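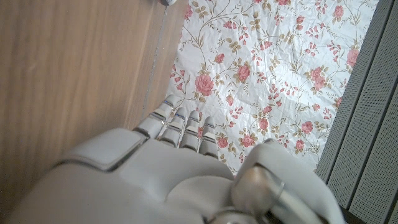

A robotic hand with its fingers at a piece of rose-print fabric, Rinthorpe open day.

HILTOW, 24 Oct 2026 – Rinthorpe opened its Hiltow workshop to the public this week and gave visitors a close look at how robotic hands are being taught to deal with ordinary household and office items. The company said 222 people came through the doors over 2 days, most of them from Hiltow and Nisdale.

Demonstrations ran in the main work area, with a short talk before each session. Staff explained what the hand was being asked to do, and visitors could stand at the rope line and put questions to the operators. Fabric, cups and markers were among the items on the program.

"Cloth is one of the harder jobs we have," said Huia Nepia, who leads the manipulation team at Rinthorpe. "A box keeps its shape when you touch it. A piece of fabric changes every time, so the hand has to keep adjusting. We wanted people to see the slow parts of the work as well as the parts that go well."

The work is part of Tamihana, a project Rinthorpe began last year to build up a set of everyday handling tasks. The set now stands at 194 tasks, 31 of them involving cloth or other soft materials. The company plans to review the list with its partners in Nisdale over the winter and drop those that overlap.

Clear plastic cups were chosen for the tabletop sessions. Cameras can have trouble with transparent objects, and light plastic gives way if the fingers close too hard. Operators talked through how grip force is set and what the team looks for when it goes over a recorded attempt.

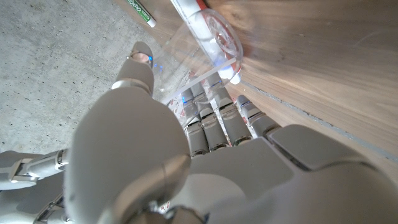

For Raelene Wihongi the cup session was the best part of the visit, and she said she had expected everything to move much faster. She added that she would like to see the same hand try a door key or a jar lid, and that her children had asked whether it could tie shoes.

Rinthorpe said shoelaces are on the Tamihana list but were not ready to be shown. Written suggestions were collected at the exit and will be passed on to the project team.

A second open day is planned for spring, with longer sessions for school groups – teachers in the Hiltow and Nisdale areas can ask to be put on the mailing list now. Admission will again be free, but places in each session will be limited and must be booked ahead.

Requests for interviews and workshop visits should be sent to the Rinthorpe press office in Hiltow.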